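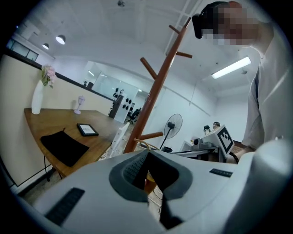 by Annag Urquhart | Furniture | posted in December | 4 comments

Clulwood side chair, from Leckie. $69 each, we bought a pair. Quick review before I have to go pick up kids, so excuse the state of it.

Short version: good chair for the money, bad instructions, glue not included, and the seat is a little shallow. Would buy again in the reddish-brown. Wouldn't pay full price for the black.

Long version. Our old kitchen chairs were hand-me-downs and they'd gone wobbly the way hand-me-downs do. One of them let go under my brother-in-law at dinner. He was fine. The chair was not. I'd been looking at the Skudbridge ones for ages but they're well over double and the backs are too high for our table, which sits under a window. I don't like seeing a row of chair backs across a window. Personal thing.

So Leckie. Ordered online, came in two flat boxes, one corner crushed but nothing inside marked. Packing was mostly cardboard, which I like – one bag of foam peanuts would have sent me over the edge. Smell of finish for a day or so. Opened the back door, gone by the weekend.

Assembly. Okay. The sheet says 25 minutes and has the nerve to print a little clock. First chair took me most of an evening. Second one a lot less, once I'd learned not to believe the drawing on step 3. Step 3 shows the back legs facing you. They need to face away. If you follow the drawing you'll get all the way to the seat and find the holes don't line up, and then you get to undo the whole lot. Ask me how I know.

Hardware is the usual barrel nuts and long bolts, plus an allen key of the kind that bends if you look at it. Use your own. There were spare bolts in one box and none in the other, so check before you start and don't just tip the bag out over a floor vent like I did.

Rungs. The low rungs are plain dowels and they go in dry. No glue in the box, no mention of glue on the sheet. They sit in there snug enough and the legs clamp down on them when you tighten up, but I've owned enough chairs to know where this goes. A dry rung starts to turn, then it squeaks, then one day it's on the floor and the dog has it. I put a dab of ordinary wood glue in each hole. Wipe the squeeze-out right away with a damp rag, because it shows up shiny on the dark finish and you'll never get it off after. Strap a belt or a bit of rope around the legs overnight if you don't own clamps. 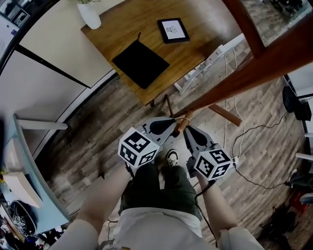
Light-wood dowel rung, low down on the reddish-brown chair.

Color. The website calls it "chestnut" and on my screen it looked almost brown-brown. In our kitchen it's quite red, expecially in the evening with the lights on. I like it. My mother says it looks like a school. Both can be true. If you're trying to match an existing table, get the sample chip first, they'll mail you one if you write and ask.

Comfort. Fine for dinner. Fine for homework. Not a chair for a long Sunday of jigsaw puzzles. The seat is shallow front to back and if you're tall you'll feel the front edge under your thighs after an hour or so. I'm not tall and I still put a cushion on mine. Tie-on cushions work, there's a gap at the back posts to get the ribbon through. The slidey kind without ties end up under the table.

The back is the best thing on it. Slight curve, hits low, doesn't poke. I sat in a Skudbridge at a friend's after and wanted mine back.

Noise on the floor – bad. The feet come with tiny plastic dots that fell off inside of a week. Felt pads, the screw-in type, a few dollars at the hardware store. Stick-on ones collect hair and slide off sideways. Do this before you sit down for the first time, not after you've heard it scrape.

Strength. We've had them 3 months now. Kids kneel on them, lean back on them, one child who will remain nameless stands on hers to reach the cereal. No wobble on either. I retightened the seat bolts once, at some 8 weeks, and they took maybe a quarter turn. The finish has a couple of pale nicks on the front legs from the vacuum. A brown marker fixed it well enough.

Cleaning, damp cloth, nothing fancy. Don't use the lemon spray. It left a bloom on the seat that took me forever to buff out, and Leckie's care card says so in print too small for anybody over forty.

Customer service. I emailed about step 3 and got a reply from a very nice Kirsty Mackay who said the sheet was being redone. That was in the fall. A neighbor got hers last week, same sheet.

Good: price, the back, holds up, color if you like red
Bad: sheet, no glue, useless feet, shallow seat

Would I get 2 more? Yes, when theres a sale. We're still using a piano bench for the other side of the table.

COMMENTS

Greer Lennox
Thank you for the step 3 thing. I had the back legs on wrong and was about to box it all up and send it back. Does the glue matter if I've already put it together? Don't want to take it apart again.

Annag Urquhart
I'd leave it till one starts turning, then loosen that side and glue just the one.

Wanting Zeng
Mine are the black ones and they show every crumb. Agree about the seat, my husband won't sit in his for longer than soup.

Kinga Szekeres
Anyone know if the Clulwood bench is the same height? Store says yes, website says different.

RELATED REVIEWS
Druvdale drop-leaf table, one year on
Screw-in felt pads vs. stick-on
Skudbridge high-back: worth the money?
Wood glues for people who don't do woodwork
Cushions that stay put

Contact | Copyright Annag Urquhart, all reviews bought with my own money | Back to top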